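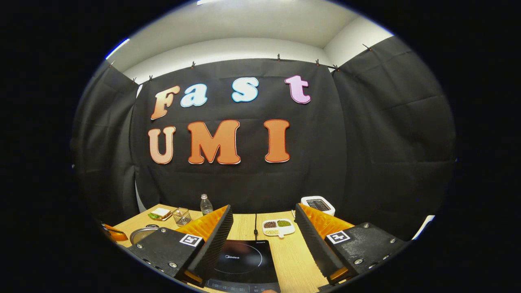

Eltimari Hand Kit

The Eltimari Hand Kit is a handheld two-finger gripper set sold by Divell, a small firm in Pickering. Designed by Imogen Haworth and Dean Hollis, first shipped January. Used for recording kitchen tasks by hand - no robot arm needed. Fingers have ribbed inner faces and carry square printed markers.

Price and service

Sold in boxes of 2, at around 900 dollars. Spare fingers 110 dollars a pair. Repairs are handeled in Billisdale.

Reception

Carol Hartley liked the grip, found the manual to thin.

Related articles
Divell
Parallel gripper
Fiducial marker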